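How to Read a Poverty Figure for Your County (Without Getting a Headache)

Every July, when the new county figures come out, my inbox fills up with people who are proud, furious or simply puzzled, and quite often all of them are looking at the same number! So I thought I would sit down with a pot of coffee and write out the way I go through a poverty table myself. You don't need any math beyond long division, I promise.

Step 1. Find out what is being counted

Poverty tables come in several flavors. Some count people, some count households, and some give you average income per person and leave you to draw your own conclusions. Look at the column heading first, then at the small print under the table (yes, the tiny gray type that everybody skips). Write down what you find in your own words before you go any further.

Step 2. Separate the rate from the headcount

This is where most arguments start. The rate is the share of people who fall below the line. The headcount is how many people that comes to. A big county can have a modest rate and still be home to more poor people than a small, dry, thinly settled county where nearly everyone is struggling. Both statements are true at once, and your cousin in the next county may well be quoting the other one at you.

Take two made-up counties for practice. In the first, 12 people in every hundred are below the line, and in the second it is 13. Before you call the second one poorer, go and look at the population of each, and then at how many households were interviewed. With a small survey, a gap like that can be nothing but luck of the draw.

Step 3. Check where the line was drawn

A line based on the cost of food alone will give you a much lower figure than one that adds rent, fuel and school costs. Town and country often have separate lines as well. My friend Lorraine Dawber once spent a whole Monday comparing a food line with a full one, and she still brings it up.

Step 4. Look at the year, and at the boundaries

Census figures get quoted for a very long time after they were collected. If districts have been merged or split in the meantime, the old name may cover a different piece of land.

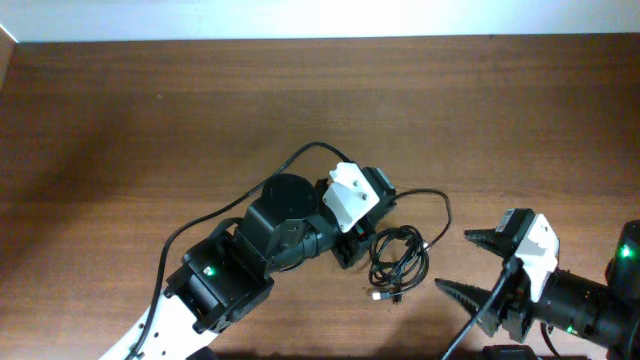 Photo: Ebbe Holmgren

Step 5. Write it out as one full sentence

Put the place, the year, the measure and the source together in a single sentence, and read it aloud. If you stumble, something is missing, so go back to the table and fetch it. Then, if you are posting it somewhere, add the page number too, so the next person can find it without writing to me (though I do enjoy the letters, so write anyway!).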